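Since July I work at home, and the corner behind the grey seat has become the place where all clothes are falling. My friend Jaruwan Yimyam told me to begin with one corner only and leave the other rooms for later.

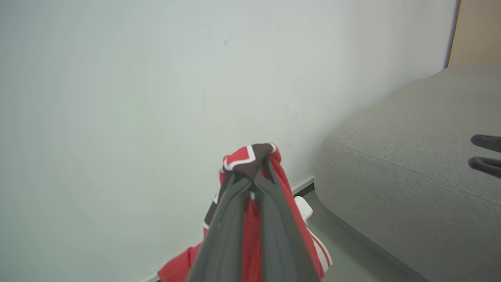
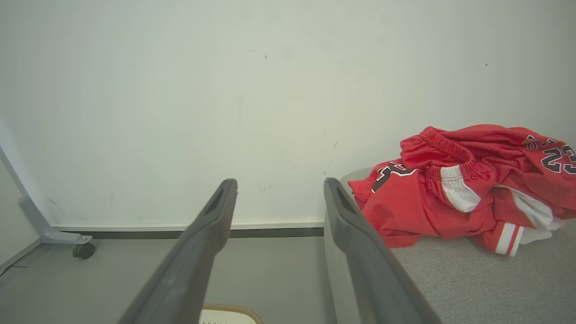

Page 40

The red one with the white stripes I will keep, although I wear it very little. The wall has small marks too, here and there across it, and I would like to wash it before winter comes. Adwoa Ametepe says warm water and a soft cloth are enough. I will try it on Sunday and write here how it went.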